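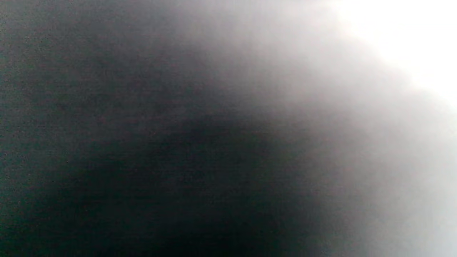 Qistina Liem
Relining the drawers in the Nukia dresser this week. Short thread on method, mostly so I have the measurements in one place.

2/ Liner is Gretau grey felt, 70 cm wide, sold off the roll. The drawers are 48 cm deep, so one width covers the depth with an offcut I keep for the cutlery tray.

3/ Cut 9 mm oversize on every side. Press into the corners dry, crease with a thumbnail, then trim with a fresh blade. Old blades drag the fibres and leave a furry edge.

4/ No glue. Double-sided tape at the front and back only -- the sides hold themselves once the clothes go in.
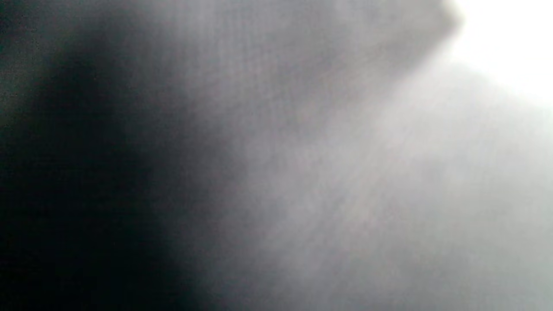 5/ Colour matching is the slow part. Greys shift a lot with the light: up close the same shot can run from near black on the left to almost white at top right. I compare offcuts at noon, by the window, and ignore what they look like under the lamp.

6/ Next is the Daretti cabinet in the hall. Same felt, shallower drawers, and one runner that needs replacing first.

Comments

grewal_fan: Does the tape mark the timber?
Qistina Liem: Not so far. I use the low-tack kind.
mop_and_bucket: 9 mm seems generous. I do 5.

Recent
Fixing a sticky Grewal drawer runner
Folding jumpers for shallow drawers
Storing blankets over summer

Contact | Copyright | Back to top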